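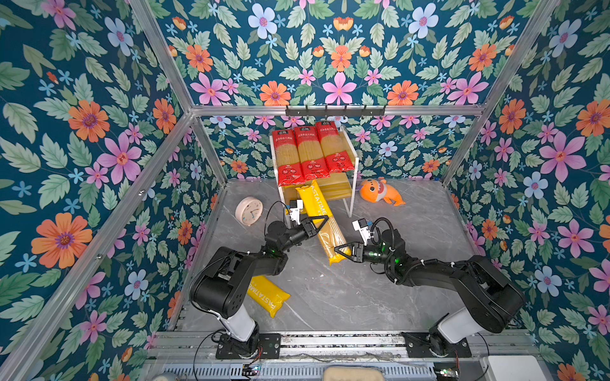

Demumell Community Pantry: spring update for the Gu Fund
10/04/2023

Hello Jayanthi, and thanks for being so patient with us! You asked for "a page or so, no waffle", so I'll do my best (Bleddyn has already read this and crossed out a whole paragraph about the guttering).

Where we've got to
We're now open two mornings a week at the Tramano Road hall, and 195 households have signed up. Of those, 29 joined in March, mostly families sent our way by the school. Hongmei has redone the sign-up form so it fits on one side of paper, and the queue moves far quicker for it.

What people take home
Dried goods are still what everyone asks for. Pasta, rice and tinned tomatoes go first, then tea. We had a lovely run of fresh veg from the allotments until the frost, and I'm hoping for salad leaves by the end of next month. Spaghetti is the big favourite with the older members, though the students would rather have shapes!
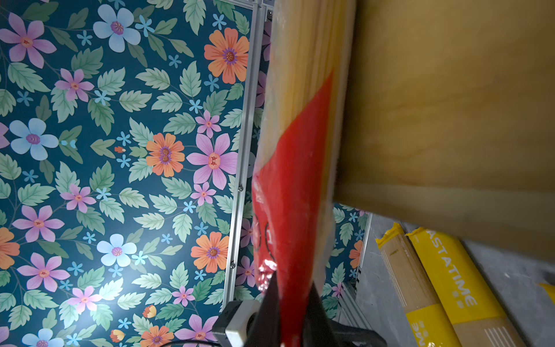 Money
We've spent £1000 of the grant on food and shelving. The shelving came in a bit dearer than I'd put in the bid, so I moved some over from printing. I hope that's all right, do shout if not. The fridge is still not bought, as the one we wanted from Dalico went out of stock and Junhao is chasing them for a delivery date.

Cooking sessions
Zhuoran has run 7 of these now and they're a joy. Noodle soup was packed out, lentil bake less so (my recipe, sadly). We'd like to add an evening one for people who work days, but the hall wants more for evening hire and I haven't got a final price yet. I'll send that over with the receipts.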